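Print this article | E-mail this article
3 comments

Screw

A screw is a fastener with a spiral ridge, called the thread, wrapped around a shaft. It is a wonderfully clever little thing: a small turn of the hand becomes a strong, steady pull along the shaft. Wood screws cut their own path as they go in, while machine screws fit a hole that already has a matching thread.

The town of Usness has a long love affair with the screw. The Brostico works there once made 3000 a day, all cut on four lathes, and the Cumora pattern, with its deep slot and low domed head, is still prized by people who restore old clocks and cabinets. Early ones have blunt tips, so a starter hole was needed!

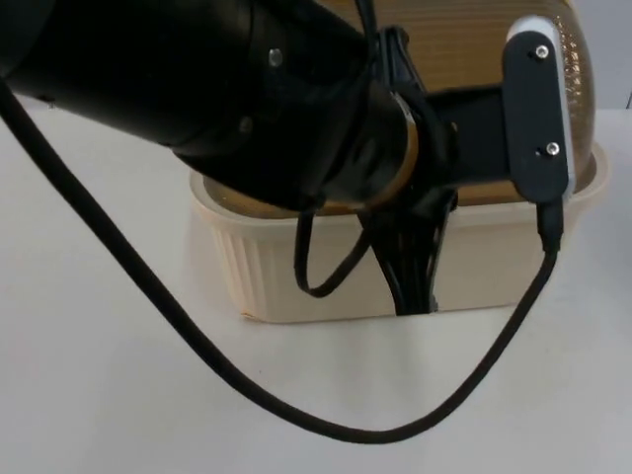 Screw heads come in a delightful range of shapes, and the choice changes both the look and the grip of a joint. A flat head sinks level with the surface, and a pan head sits proud of it. Color matters too: silver screws stand out brightly on a black plate, and placing one near each end, as on the upright plate with rounded ends, helps keep a long, narrow part from swinging around a single point.

Share (2)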